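Nothing to Declare, and Plenty to Pay

I went to Prondholm in February to see my friend Gøran Forsberg, and I came home with a lamp. It is a good lamp. It cost me 51 pounds, and by the time the state, the carrier and the carrier's friends had finished with it, it had cost me a fair bit more. I had left it with the shop to be posted, you see, as my suitcase was already full of cheese.

The cheese sailed through. I walked it past a row of empty desks at seven in the morning and was stopped by no one. The lamp, which is incapable of harbouring disease, spent 6 weeks in a depot and generated more paperwork than my divorce.

I have no quarrel with import duty as such. Countries have always charged for the privilege of bringing things into them, and I'd sooner they taxed my lamps than my windows. My complaint concerns the part in the middle, the bit where you find out what you owe and why. It has been designed by people who have never wanted a parcel.

The first letter said that my goods were being held pending a description. I had supplied a description. I had written "lamp". The second letter explained that "lamp" was insufficient and asked what the lamp was made of, what it was for, and whether it was new. I wrote back that it was brass, for seeing by, and new. A third letter, which must have crossed with mine, gave me a reference number ending in 1714 and invited me to quote it in a telephone call. I quoted it. The young man at Pristow, the carrier, was perfectly pleasant, and told me that 1714 was a pillow.

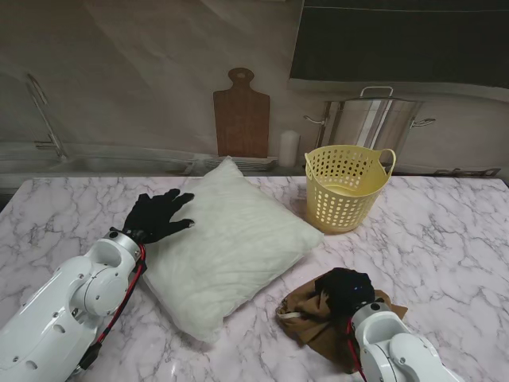
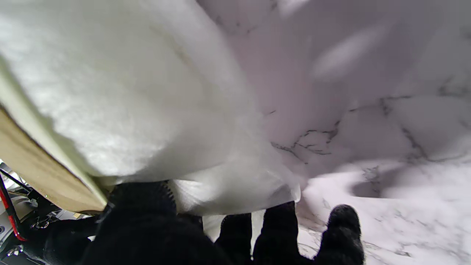
We went back and forth on this for some time. He could see that I thought it was a lamp. The system had it under bedding. He wondered if there might be two parcels, and I wondered whether I might at least have the pillow while I waited, but apparently one can't take delivery of goods one denies having ordered. Quite right too, I suppose.

Now, the usual defence of all this is that somebody has to check. Fine. Let them check. Open the box, look at the lamp, say "ah, a lamp" and charge me for it. Gøran, who spent half his working life at the shipping firm Eklund filling in the forms from the other side, tells me that very few low-value parcels are opened by anyone. They are sorted by what is typed on the label, so the whole grand apparatus of border control comes down, in cases like mine, to whether a tired shop assistant picked the right line from a menu. He says this without bitterness. He has a pension.

What I object to most is the handling fee. The duty on my lamp was small and, once they had agreed that it was a lamp, easily worked out. The fee for telling me the duty was larger than the duty. There was then a storage charge, covering the period in which they had kept the lamp while asking me what it was. If a restaurant billed you for the time you spent waiting to be seated, you would leave. You can't leave customs. They have your lamp.

Drikus, the shop, has since stopped posting abroad altogether. The owner wrote me a kind note saying that she had 133 orders stuck in one place or another last year, that most of the buyers blamed her, and that she would rather sell fewer lamps and sleep. I can't fault her. A rule that is meant to raise a little money from trade has ended with a shop that doesn't trade, which raises nothing whatever, and I doubt that figure appears in anyone's annual report.

The fix is dull. Work out the charge when the customer pays, print it on the receipt, and let the parcel through. Where that is already done for small purchases, people grumble for a week and then forget about it. For everything else, put a cap on what a carrier may charge for passing on a bill, and no storage fee at all until the questions have been answered by both sides. I would also like a telephone line staffed by someone who is allowed to change the word "pillow" to the word "lamp", but I realise that may need legislation.

The lamp arrived in the end, left behind the bins by a driver who had written "safe place" on the card. It has a Continental plug. I have ordered an adaptor, from a shop in Leeds.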